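Oct 10, 2020

Hanging and folding, second go. Set the small rack up against the back wall again, hangers on, and went back to the question from February, which is what to do with knits. The woven stuff from Flinham is easy, you crease it once and it stays put, but anything soft just slumps (drives me mad!). Emel reckons I fuss too much over the sleeves and she's probably right, though I did find that smoothing the cloth out long and flat before touching the hanger saves a lot of swearing later.

Notes on the pile: 160 pieces in from Raltavstead, 75 of them done so far. Four came back off the hangers overnight, all knits, all on hangers that were hanging at a slant. So I want to try them straight, and also try folding over the bar in a thicker fold, the way the orange one is done. The teal one is next and I've laid it out on the white table for that.

Lục wants the pastel hangers kept together and I keep forgetting, sorry Lục, but they do tangle when they're pushed up close and I'd sooner have a gap between them. Will ask about narrower ones, catalogue number ends 863 I think, it's on the

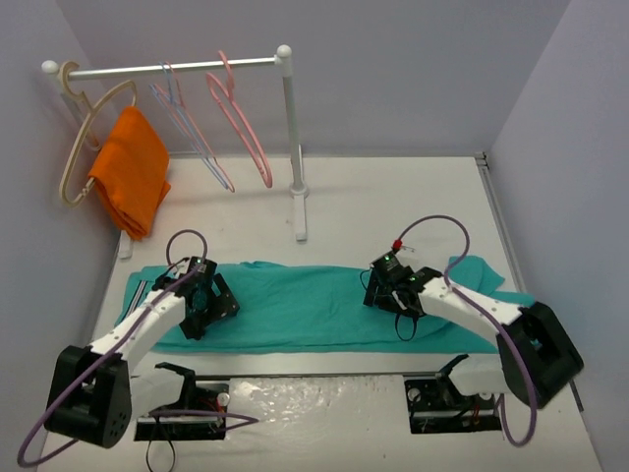
lid of the box by the sink. If they're cheap I'll get a second bag and we can give the wide ones over to coats. Still need to write up the crease times, and somebody has my good tape measure, please put it back!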